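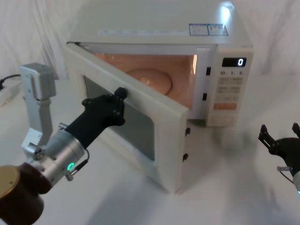
# Unit 2: Reheating and Holding Cooked Food

Handout for the evening group, Fidasley Adult Learning. Bring it to the practical in April, along with the blank temperature log.

## What this unit covers

Most cases of food poisoning linked to small kitchens start after the cooking is finished. Food is left out, cooled slowly in a deep pan, or warmed up without getting hot in the middle. We covered raw food and cross-contamination in the first unit, so this one deals only with cooked food.

## The danger zone

Bacteria grow fastest between 8°C and 63°C. Below 8°C growth slows down a lot, though it does not stop. Above 63°C most bacteria cannot grow. Some leave behind spores, which survive normal cooking and can start growing again as the food cools. Cooked rice is the usual example.

Freezing does not kill most bacteria. Treat thawed food as you would fresh food and keep it in the fridge.

## Cooling

- Split large amounts into shallow trays.
- Get food into the fridge within 2 hours.
- Leave gaps between trays so the air can move.
- Cover and label with the day it was made.

Rice should be cooled faster than this, within one hour if you can. Rinsing it under cold water is fine as long as it is drained well.

## Reheating

The core should reach 75°C. In Scotland the figure is 82°C, so check which rule applies if you work on both sides of the border. Reheat once only, and throw away what is left.

Microwaves heat unevenly. The outer part of a dish warms first and the middle can stay cold, and thick foods such as lasagne are the worst for this. Stir halfway through, cover the dish loosely, and let it stand before you take a reading.

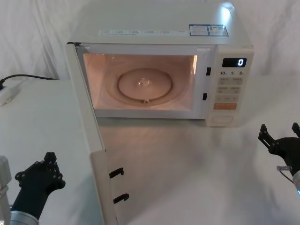

*Fig. 2. Microwave cavity with glass turntable.*

Take the reading in the thickest part, then in a second spot. Wipe the probe before and after.

## Case study: Trenora

Trenora is a lunch club that served 232 meals in its first month. Chicken curry was cooked in the morning, left in one deep pot with the lid on, and put in the fridge at the end of the afternoon. It was reheated the next day until it bubbled at the edges. No core reading was taken.

Write down each point where the food was in the danger zone. Then say what you would change first, given that the club has one fridge and no blast chiller.

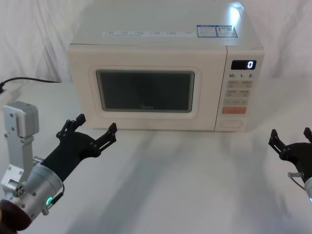
When you write up your answer, keep the cooling and the reheating faults apart. Some toxins are not destroyed by heat, so a proper reheat would not have made up for the slow cooling the day before. This is the part people lose marks on.

## Hot holding

Food on display should be kept at 63°C or above. It may be held below that once, for up to two hours, and must then be reheated, chilled or thrown away. A hot cupboard keeps food hot but will not heat it up in time, so reheat first and then transfer.

## For the practical

1. Read the Yusof worksheet on probe calibration.
2. Fill in 10 lines of the log from your own fridge at home.
3. Bring an apron. Hair must be tied back.

Written answers go in the tray by the door before the start of Unit 3.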